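Do small presses take picture book manuscripts without an illustrator attached?

Asked in Writing for Children by Jabari Kariuki

Hello everyone, I have been reading this board for a good while and finally worked up the nerve to post. I've written a picture book called Rostine and the Long Ferry, 42 lines of text that I have read out loud to my two nieces more times than they would probably like. I can't draw at all. My sister-in-law says I need to find an artist and pay for the whole book before any publisher will look at it, and the one quote I got was for 2140 dollars, which made me want to go and lie down.
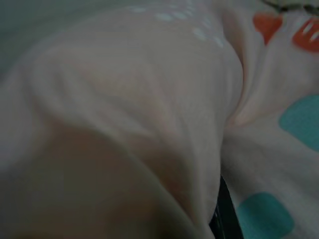
I also have a feeling the text is too long in the middle (the ferry takes its time, and so do I), but I'd like to sort out the artist question first. The publisher I have my eye on is Plinlow, who open for submissions in January.

3 answers

Josphat Mohamedi
Oh, please keep your money for now! I had the same worry with my first one and very nearly emptied my savings over it. Most publishers of picture books like to choose the artist themselves, and an editor who loves your words may not love the drawings that come with them. I sent mine to Weltis as a plain typed manuscript with page breaks marked, and they matched me with an illustrator I had never met. We exchanged maybe three emails the whole time, all through the editor, and she put in a goat I hadn't written and I adore that goat.

If there's something the reader has to see that your words don't say, put a short note in brackets. Keep those few. I had 13 in my first draft and the editor asked me, very kindly, to take out all but two.

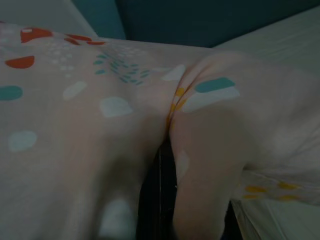

Should I mention in my cover letter that I have no illustrator?
Just say the text is submitted on its own and leave it there. One short sentence is plenty, and then you can get back to telling them what the story is about and who it's for.

As for length, mine came in under 1000 words and I was still asked to trim. Read it aloud to somebody who isn't related to you and mark the places where you want to hurry.

Reply from Jabari Kariuki
Thank you so much, this is a weight off. I read it to my neighbor's little boy last night and I wanted to hurry all through the second half of the ferry ride, so there's my answer on that one too. 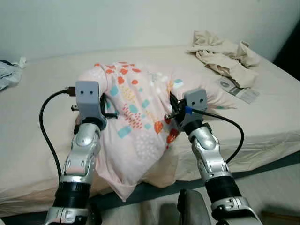

Photo: Kaijage

Guest
depends on the publisher, read their guidelines page. some want art, some dont

Guest
Agree with Josphat. The one time it's different is if you plan to publish it yourself, and then you do pay the artist, so get a written agreement that says who owns the pictures and whether you can use them on posters and bookmarks and so on. My cousin skipped that part and had to redo her whole cover. Also your sister-in-law may be thinking of comics and graphic novels, where teams do often send sample pages together.

Good luck with the ferry, I'd read it.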